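Week 5 notes: picking a gripper for the kitchen bench

OK, so last time we got as far as arm reach and I ran out of time before the fun part. Grippers! Most of you asked whether the Wesetti fingers or the Brundov ones are better, and my answer is still "better at what?" I ran both sets through the same table-clearing job, 50 tries each, and the Wesetti pair won on bowls and lost pretty badly on flatware.

Bowls are kind (you've got a rim to pinch). A fork lying flat gives you almost nothing to get under, so a tiny height error and you're just pushing it along the counter. 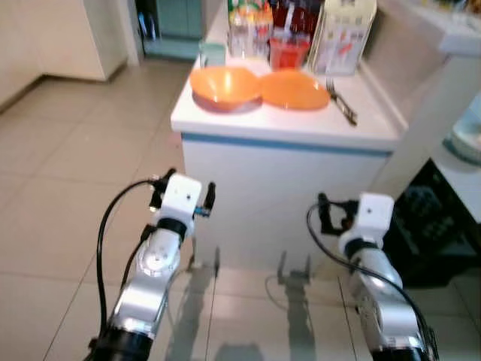
Fig. 2. Both arms facing the counter, with two orange bowls and a fork on top.

Look at how the bowls touch. If you go for the rim right where they meet, one finger has to squeeze in between, and I've knocked over plenty that way. Pick a spot on the far side of the rim - or move one bowl first.

Cables next. Leave slack for the full wrist turn, and check it with the arm moving slowly before you run anything at speed.

For lab: log every try, even the ugly ones. My own log is up to 342 rows and I still go back to the failures. Bring your finger choice and one reason for it, written down please!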